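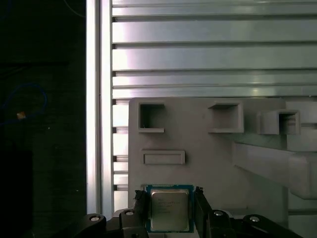
The gripper with a processor, in front of the gray panel.

Our Saturday visit to Starnumik was the best part of this project! Sena Quansah and I watched the robot arm from 2 pm, and Ottar Backlund let us ask anything we wanted. I had no idea a CPU was such a fussy thing to hold - it's thin, and the fingers only get the two edges.

The computer was a Dell desktop with its case open. We spent ages looking at the socket and its little metal lever. 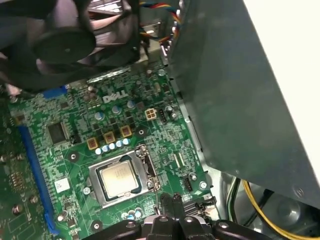

What we want to try next

Sena wants to build a small socket model for our own gripper at school.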